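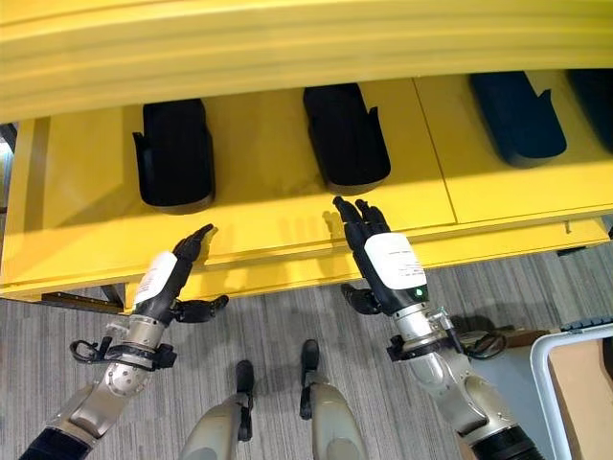
Sorcha MacLeish nos escribió en diciembre que llevaba años tirando masa madre a la basura y que con nosotros por fin entendió qué le pasaba: la usaba demasiado tarde, ya pasada, y encima con la cocina fría. Que ahora hace pan para ella y para media escalera. Que la clase de centeno se le quedó corta y que a ver cuándo la segunda parte.

La segunda parte ya está, Sorcha. Grupo de tarde, mira el calendario.

QUIÉNES SOMOS

Broltona. Escuela de pan. En Rondville, calle Leung 1214, entrada por el patio, timbre de abajo (el de arriba es del dentista, por favor).

Damos clases de pan para gente que hace pan en casa o quiere empezar. También para quien trabaja en un obrador y quiere refrescar la masa madre, que de esos vienen cada vez más. Pastelería poca. Bollería sí, en invierno, cuando la mantequilla se deja trabajar.

Empezamos en la cocina de un piso con un horno que calentaba por un lado. Había que girar la hogaza a media cocción y aun así salía con una mejilla más morena que la otra. De ahí viene la manía de enseñar con horno doméstico, que es el que tiene la gente. Tenemos dos de ese tipo y uno de obrador, y el de obrador lo usamos menos de lo que parece. Si el pan te sale en el nuestro y luego en tu casa no, la clase no te ha servido.

La escuela la lleva Waraporn Saithong. Masas, horarios, compras, correo. Si escribes y tarda en contestar es que está amasando o que se le ha pasado, vuelve a escribir sin problema.

CÓMO DAMOS LAS CLASES

Manos en la masa desde el principio. Una explicación corta, la harina delante, y a mezclar. La teoría va saliendo mientras reposa, que reposo hay de sobra.

Grupos pequeños. Cada persona hace su masa de principio a fin y se la lleva. Nada de mirar cómo amasa otro durante toda la mañana.

El pan tarda lo que tarda y una clase tiene hora de cierre, así que hay truco: dejamos masas preparadas en distintos puntos. Formas una que lleva la noche en frío, horneas esa, y la que has mezclado tú te la llevas a casa en un bol con tapa para seguirla allí. Trae bol. Lo ponemos en el correo de confirmación y siempre hay quien vuelve en autobús con la masa en una bolsa del súper.

Pesamos todo. El agua también. Las tazas las dejamos para el café. Si no tienes báscula en casa, cómprate una antes que un banneton, antes que la cuchilla y antes que cualquier otra cosa de las que salen en los vídeos.

Se habla de porcentajes pero sin miedo. La harina es el cien y lo demás va contra ella. Con eso basta para adaptar una receta y se aprende en un rato, de verdad.

LO QUE SE PUEDE APRENDER

Primer pan. Hogaza con levadura comercial y fermentación larga. Para empezar de cero. Mucha gente se la quiere saltar y pasar a la masa madre, y luego vuelve. Aquí se aprende a reconocer una masa bien fermentada por el tacto y por cómo tiembla el bol, y eso sirve para todo lo que viene detras.

Masa madre. Crearla, alimentarla, abandonarla en la nevera y recuperarla. Te llevas un poco de la nuestra, que vive en la escuela desde el primer curso y se llama Grarby. El nombre lo puso un alumno y ya no hay quien se lo quite. Es una masa tranquila, algo ácida en verano.

Centeno y panes oscuros. Panes de molde, pegajosos, que se trabajan con espátula y manos mojadas. No se amasan como el trigo y conviene olvidar lo que sabes. Se comen al día siguiente o al otro, y sí, hay que esperar. Cortar un centeno caliente es estropearlo.

Panes planos. Pita, focaccia, tortas de aceite, alguna cosa de sartén. La clase más ruidosa y la que mejor va para venir en familia. Los niños a partir de que lleguen a la encimera.

Bollería de invierno. Brioche, trenzas, caracolas. En los meses fríos solo. En agosto lo intentamos una vez y aquello fue sopa.

Harinas. Esta es una charla con prueba, sin horno. 60 minutos. Tocas, hueles, mojas, comparas. Fuerza, tasa de extracción, molido en piedra, por qué dos integrales no beben la misma agua. Pensada para gente que ya hornea y no sabe por qué un día le sale bien y al siguiente no.

EL HORNO DE TU CASA

La pregunta que más nos hacen por correo, así que la contestamos en la propia web y ya.

No hace falta horno especial. Una olla de hierro con tapa, bien precalentada, resuelve casi todo: guarda el vapor de la propia masa durante la primera parte y luego se destapa para que coja color. Si no tienes olla, bandeja gruesa abajo y otra vacía que se calienta con el horno, a la que se echa agua hirviendo al meter el pan. Cuidado con la mano y con el cristal de la puerta.

Precalienta más de lo que dice la lucecita. La luz se apaga cuando el aire está caliente, las paredes y la bandeja aún no. Un termómetro de horno barato te va a dar un disgusto y te va a ahorrar muchos panes.

Ventilador apagado al principio. Seca la corteza antes de tiempo y el pan se abre por donde le da la gana.

Y espera a que se enfríe. Lo decimos en todas las clases y en todas las clases alguien corta.

DE DÓNDE SALE LA HARINA

Compramos a molinos pequeños siempre que se puede. Eso quiere decir que la harina cambia de una cosecha a otra y que las recetas de las fichas llevan un margen de agua. Guárdate siempre un poco y lo añades al final si la masa lo pide. A veces lo pide. A veces sobra.

La blanca de diario es una panificable normal, de la que encuentras en cualquier tienda. A propósito. Nos negamos a dar un curso de iniciación con una harina que luego no se puede comprar en el barrio.

Sal fina, marina. Agua del grifo. Nos preguntan mucho por el cloro y aquí no hemos tenido problemas, si en tu zona el agua huele fuerte déjala en una jarra de un día para otro y prueba.

Las semillas las tostamos nosotros y las ponemos a remojo la víspera. Sin remojo le roban agua a la masa y el pan queda seco, aparte de que crujen de mala manera.

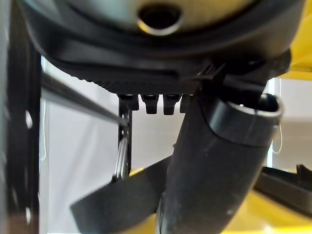

ANTES DE APUNTARTE

Alergias. En la escuela hay trigo en el aire, literalmente. No damos clases sin gluten y no podemos garantizar nada en ese sentido, lo sentimos. Frutos secos y sésamo, casi siempre. Escríbenos antes y te decimos clase por clase.

Ropa. La que quieras, que se pueda lavar. Delantal ponemos nosotros. Zapato cerrado. Anillos fuera, que luego hay que rascarlos con palillo.

Experiencia. Ninguna para Primer pan ni para Panes planos. Para Centeno pedimos haber pasado por Masa madre o tener una propia en marcha y saber cuándo está a punto. No hacemos exámen, nos fiamos.

Puntualidad. La masa no espera. Si llegas tarde a la mezcla te pones al día como puedas, te ayudamos, pero el grupo sigue.

Cambios. Avisando con tiempo te pasamos a otra clase sin coste. Avisando la misma mañana ya es más difícil, la harina está pesada y las masas de la noche hechas. Puedes mandar a otra persona en tu lugar, eso siempre.

Vales regalo. Hay. Sirven para cualquier clase y no caducan. Se recogen en la escuela o se mandan por correo electrónico para imprimir, el diseño es feo pero funciona.

Aparcar. En la calle Leung, complicado. Mejor detrás, en la cuesta, o venir andando.

GRUPOS Y CLASES PRIVADAS

Cumpleaños, equipos de trabajo, familias enteras. Se puede. Cerramos la escuela para vosotros y elegís entre Panes planos y Primer pan. Con grupos que no se conocen entre ellos funcionan mejor los planos: van rápido, se comen en el momento y siempre hay alguien que quema uno.

No hacemos caterin ni vendemos pan. Lo preguntan mucho al pasar por el patio, huele y claro. El pan que sale de las clases se va con quien lo ha hecho y el de prueba nos lo comemos.

A colegios vamos nosotros, en horario de mañana, con masas ya hechas y un taller cortito. Necesitamos mesas, agua cerca y un horno que encienda. Si el horno no enciende, hacemos tortas de sartén y listo, llevamos lo nuestro.

DESPUÉS DE LA CLASE

Te mandamos la ficha con cantidades y tiempos. Los tiempos son orientativos, con la cocina a temperatura normal. En verano todo corre, en enero todo se duerme. Apunta los tuyos en el margen, la hora a la que mezclas y la hora a la que metes al horno, con eso en unas cuantas hogazas ya tienes tu propia receta.

Puedes escribirnos con dudas. Manda foto del corte, no solo de la corteza, y dinos qué harina, cuánta agua y cuánto rato. Con «me ha salido plano» a secas podemos hacer poco. Contestamos a todo el mundo que haya pasado por clase, y a quien no haya pasado también, más despacio.

Si Grarby se te muere, vuelve con un tarro y te damos más. No cobramos por eso y no preguntamos. Antes de darla por muerta, eso sí: el líquido gris de encima es normal, se tira o se remueve, y con un par de refrescos suele volver. Si tiene pelusa o manchas rosas o naranjas, entonces a la basura, tarro incluido.

CONTACTO

Broltona, escuela de pan
Calle Leung 1214, patio interior, Rondville

El teléfono lo cogemos a partir de la una, antes hay manos con masa. Para plazas, vales y grupos, mejor el formulario. Para hablar con Waraporn, pásate al final de cualquier clase y trae tu pan si quieres que lo mire.

Las fechas nuevas se cuelgan a principios de mes. Bollería se llena enseguida, hay lista de espera, apúntate aunque parezca larga que se mueve.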